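3 min read
September – by the Gosstead maintainers

# gosstead-laundry-words

Word list + short phrases for household textiles. What people call things when they wash, fold, mend or put them away. Plain CSV, UTF-8, one entry per row.

Started as a glossary for the Forkell mending guide, got out of hand. Now its own repo.

## What's in it

- `terms.csv` – the main list
- `phrases.csv` – short phrases, as people wrote them
- `regions.csv` – region codes, 9 of them
- `notes/` – loose notes, not cleaned up, dont rely on these

Columns in `terms.csv`: term, plural, sense, region, source, checked. `checked` is y or blank. Blank means no second reader yet. 91 rows still blank at last push.

## Where the words came from

Two sources. A write-in form that ran for 20 weeks on the Akinola neighborhood board, and old care leaflets typed up by hand. Form entries kept as written, including spelling. Leaflet entries got normalized, sorry, the originals are in `notes/`.

Bedding is the biggest section by far. Flat sheet, top sheet, bottom sheet, fitted sheet – people do not agree on these. "Bedclothes" is in there with two senses, kept apart on purpose. Please dont merge them. Clothing is thinner, mostly tops and sleeves, because the form asked about folding and folding questions get you sleeves.

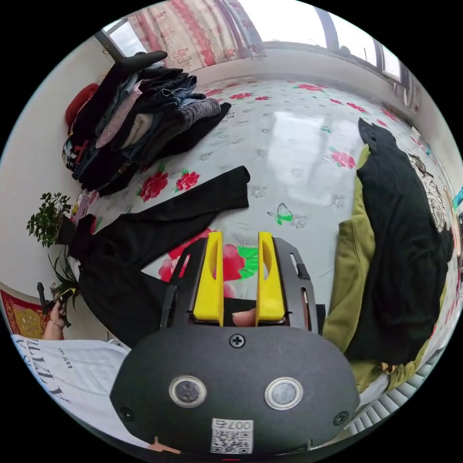 Pondosine wrote in to ask why "spread" and "bedspread" are separate rows when half the entries use them for the same thing, and whether the verb "to spread" should be in at all. Also wanted "coverlet" moved out of the archaic group, as it's still in daily use at their end.

Fair on coverlet, moved. Spread stays seperate for now – the noun has a food sense in some regions and the filter chokes on it. The verb is in `phrases.csv` only.

## Known problems

- "Throw" tagged as both blanket and action. Filter on `sense`.
- Region 2 is overrepresented. Most of the form replies came from there.
- Plurals for "linen" are a mess.
- Some leaflet entries have no year. Left blank, no guessing.
- "Jumper" and "sweater" cross-linked one way only. Fix coming.

## Using it

Load `terms.csv`, drop blank `checked` rows if you need clean data, keep them if you want range. No names or addresses anywhere, those were stripped before the first commit. If you find one, open an issue and mark it urgent.

## Adding words

One term per pull request. Give a region code and where you heard or read it. Dictionary copies get closed.

Form is shut for now. Issues get read on Tuesday.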